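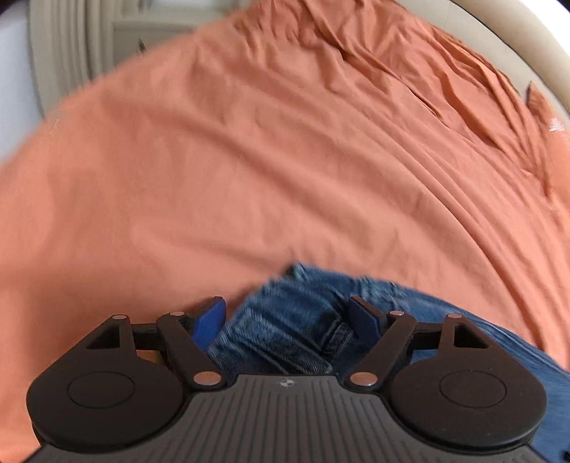
M. Jireš
Research Associate, Soft Goods Handling Group, Undcombe
Working draft, November 2019

4. Collecting grasps in other people's bedrooms

4.1 The tool

Our earlier data came from a bench in Undcombe, on a grey mat, under a lamp we were rather proud of. The policy trained on it picked up trousers very well from grey mats. The second round of collection was therefore done in homes, using the Flikari hand-held gripper in place of a mounted arm. The operator carries the gripper to the garment, closes the fingers, lifts, and lets go over a target spot. Camera and fingers share one rigid body, so every recording is made from the point of view the policy will have later on.

Figure 1 is a single still from a home recording, with denim held between the two pads on an orange sheet. The pads differ in shade, the left a bright blue and the right a good deal darker. Readers who work with wide-angle lenses will recognise the bending towards the corners. We did not undistort the images before training. We tried it in July, lost the outer part of the view, and spent a week finding out that the outer part was where the cloth went.

4.2 Protocol

We collected 1000 grasps in 20 homes. Operators were told to leave the bed as they found it, an instruction meant to protect the variety of the wrinkles and received everywhere with suspicious goodwill. Each garment was dropped from waist height before each attempt and grasped wherever the operator thought best. We gave no advice on where that might be. An earlier protocol, which did, ran to 18 pages and produced operators who grasped only waistbands.

A grasp was scored as good if the garment stayed in the fingers for the whole lift and the sheet stayed on the bed. The second condition was added after the pilot, in which the gripper showed a marked fondness for bedding. Denim is stiff enough to stand up in a ridge, and a ridge is easy to pinch. Thin cotton lies flat, and the fingers then close on whatever is underneath it with every sign of confidence.

4.3 Labelling the fold

For each grasp we marked the moment of first contact and the direction of the fold nearest the midpoint between the pads. Two labellers worked separately, using the Itau annotation tool. They agreed on the contact moment nearly always. On fold direction they disagreed in 52 cases, most of them involving jeans, where a faded crease and a true fold can run across the same bit of cloth at different angles. Figure 1 gives a fair idea of the trouble: the pale diagonal line on the raised part of the denim is easy to follow, and it was tempting to label that and go home. We settled on the rule that the fold is the shape and the crease is only the colour. Disputed cases were relabelled under this rule, and those still in dispute were kept out of training and used in Section 5 to embarrass the model.

Fig. 1. Jeans between the finger pads of the hand-held gripper, seen from the camera on the tool. Image not undistorted.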